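The Third Record of Wetow

When a singer changes direction, the old listeners are often the last to forgive. I was one of these listeners, so this post is also a small apology from me.

Wetow played loud guitar music for many years. I heard them first in a student hall in Bradgate, standing near the back with my coat in my arms, and I did not hear well again until the next morning. Their first record had eleven songs and almost no pauses. The second was the same but with better drums. Then the singer, Montri Thongdee, left to make music under his own name, and his first two solo records were still close to what we knew. The third one is called Paisan. It has an accordion on it, and a children's choir, and one song that is only his voice and a foot hitting the floor.

I bought it in July and I disliked it very much. I wrote to two friends that he had become old. One of them answered that he was 50, and that I was not so far from this number myself.

What bothered me then was the singing. In Wetow he pushed every word to the front of his mouth. On Paisan he sings low, sometimes he almost speaks, and at the end of the lines he lets the note fall where it wants. I thought he had lost his voice and was hiding it behind the accordion. My mother sang in a church choir for 31 years, and when I played her the second song she said this man is breathing correctly for the first time. She had never liked Wetow. I did not take her opinion seriously, and I should have.

I listened to the record again in the autumn, for a simple reason: it was in the car and the drive was long. I was going to Plonmont to see my sister. There is a part of this road, after the reservoir, where the radio gives only noise. So I let Paisan play from the start to the end, and then I let it play again.

The fourth song, "Lamp Oil," is the one that changed my mind. It has two verses and no chorus. In the first verse a man closes his shop. In the second verse the same man opens the shop, and the melody is the same except for one note, which is higher. I had heard this song maybe five times at home and never noticed the note. I always did something else at the same time, washing dishes or working on the computer. 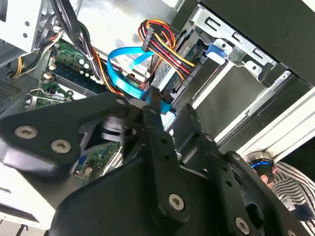

Inside of a desktop computer, green motherboard on the left.

After this trip I started to read what other people wrote about the record. Many of the old fans are still angry. One man wrote a very long comment where he compares each song with a Wetow song and gives points, and Paisan loses every time. I understand him. When you are young and a band is yours, you feel that you have signed a paper together, and then the singer goes away and records with children and you were not asked.

But he did not sign anything with us. I think he was tired of the same sound long before we were. If you listen to the last Wetow record now, you can hear it already in the slow song at the end, the one we all skipped at the time. There the guitars stop and for a few seconds he sings alone, very quietly, and then the guitars come back as if somebody was afraid of the silence.

I don't love everything on Paisan. The children's choir is too sweet for me, and in the song about the ferry they sing "la la" for so long that I want to get off. The sixth song is in waltz time and it has a trumpet which is a little out of tune. My sister says this is on purpose. She plays the trumpet, or played it in school, and maybe she wants to protect her colleague.

I also saw him live with the new band, in a small theater with seats. I had never sat down at a concert of his before and I did not know what to do with my hands. He played more than 60 minutes without one word between the songs. Someone behind me shouted the title of an old Wetow hit, and then shouted it again, louder. Montri Thongdee smiled and tuned his guitar. Later, as the last song, he did play it, but slowly, with the accordion in place of the guitar. Half of the room did not recognize it until the second line. The man behind me did not sing along. I did, and I noticed that I had never really understood the words, which are about his brother.

A new record is planned for next year. In a radio interview he said it will have brass on it and no guitar at all, and I could already imagine the comments. I will buy it on the first day. I will also listen to it first in the car, with the phone in the bag, on the road to Plonmont if my sister has time for me.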